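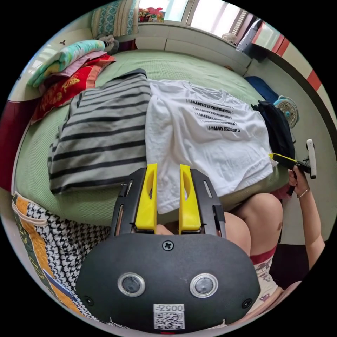 Last month I stayed four nights at the Bosau, a small hotel in Flesamdale, and I want to write down how it was before I forget the details.

The house was opened in 1876 and has only 14 rooms. My room was on the second floor, with a view to the river and a very old radiator that made noises in the evening. I slept well, but if you are sensitive to sound, ask for the garden side.

Breakfast is served until ten. There was dark bread, plum jam and eggs cooked as you like them – I had them every day. The coffee was a little weak for me. Dinner is not offered, so I walked to the Juserov, where the fish soup is very good and the waiters are patient with my accent.

I paid 394 euros for all the nights, breakfast included. In January it should be cheaper, but then the footpath to the lake is closed.

Comments

Ji-hoon Shim
Do they have a lift? My mother would like to go there with me.

Reply from the author
No, only stairs, and they are quite steep. There is one room on the ground floor – please ask early.

Luo
I also found the coffee weak!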